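June, late, tea gone cold

Spent the whole day with the Clurnness fingers and I still don't know what I'm supposed to be impressed by. Guangming Dai brought the box in before lunch, already half in love with them, and had the first pair bolted on before I'd found my notebook. Bright green pads, a bit of give when you press them with a thumbnail. The leaflet says they adapt to any textile. Any textile! I have a drawer of my mother's sweaters that would like a word.

The plan, such as it was: brown knitted thing, lint roller, 20 tries with the new pads and 20 with our old Silley ones, same arm, same starting pose, same person on the stop button (me). I wanted a proper comparison because the last time we "compared" grippers we ran one for an afternoon, liked it, and bought three. Two of those are in the cupboard. I wrote that on the whiteboard this morning and Guangming wiped it off.
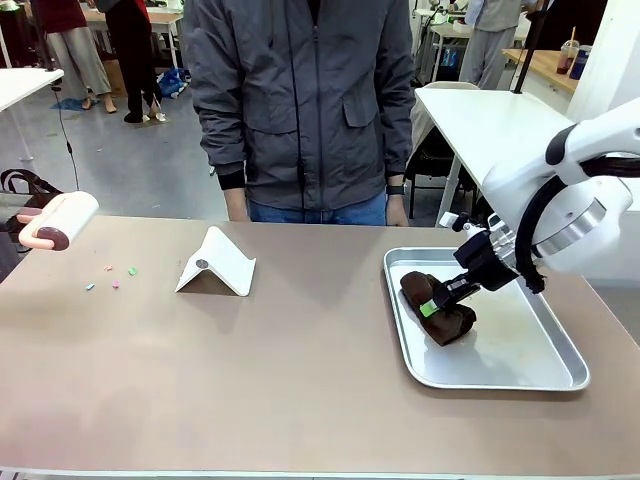
So, the knit. It's a miserable object to pick up and I chose it for that. Folds on itself, and it never lands the same way twice. The Clurnness pads got it in 14 of the first 20, and if I'd stopped there I'd have gone home cheerful. But when I read back through my notes, most of those were pinches right at the bunched end, where my old bicycle gloves could have picked it up. Ask the arm to take it by the middle, where it's one thickness of fabric, and the pads close, squash, and slide off. Guangming says that's the planner's fault for choosing a bad spot. Maybe so. The planner chose the same bad spots with the Silley pads, though, and those came out at 13. One pickup's difference. I wouldn't buy a toaster on that.

He wanted to do 100 more right then. I said fine, tomorrow, and you're sitting in the chair.

The other thing that bothered me is the force reading. The Xiao controller reports a number every time the fingers close, and Guangming has been quoting it all week as if it came down from a mountain. I asked what units it was in. He didn't know. I asked Tuấn Tô, who set the thing up, and he said it's motor current with a scale factor somebody guessed last winter. The biggest number we got was 2209. 2209 what? We've been putting that column in slides.

Tuấn was decent about it. He offered to hang a luggage scale off the fingertip and do a real calibration, and I've made him promise, in writing, on the back of the Clurnness leaflet. I'd trust a luggage scale over that column any day. He also thinks we've been closing too fast, and that the soft pads would do better with a slower squeeze. I wrote it down. It's the first suggestion anybody has made this week that I could test in ten minutes.

Then we spent far too long on the wrist camera. Guangming's argument is that the view from up close is so good we hardly need the fixed one anymore. I sat and watched the feed with him and kept a tally of the moments when I personally could have told where the edge of the fabric was. Not many, once the fingers get near. They're big and blurry at that distance and they sit right on top of the part you care about.
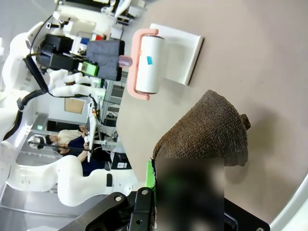
He says the software doesn't need to see it the way I do. I've heard that before, about the last camera, and the one from Gellstead before that, which is now holding the supply closet door open. Show me a run where it picks better with the wrist view than with the fixed one and I'll happily shut up – I told him that and he shook my hand on it, so now I suppose it's a bet. We never said what for.

The lint roller trials we didn't get through. I'd like to see the handle handled by both sets of pads before I write a word to anybody about buying. A hard curved handle is where I'd expect soft pads to earn their money, if they earn it anywhere. I should be fair about this and I'm not sure I am being. I've been disliking these things since the leaflet.

What I did like: changing the pads over is quick. One small screwdriver and no swearing, where the Silley ones need both hands and a third person to hold the flashlight. If they come out even on everything else, that might be enough for me. I didn't say so to Guangming. He'd have the order in by breakfast.

Tomorrow: slower close, middle of the fabric only, luggage scale. Ask Tuấn whether the old slides can be pulled. Bring the small tape measure from home, the one at work has lost its first inch.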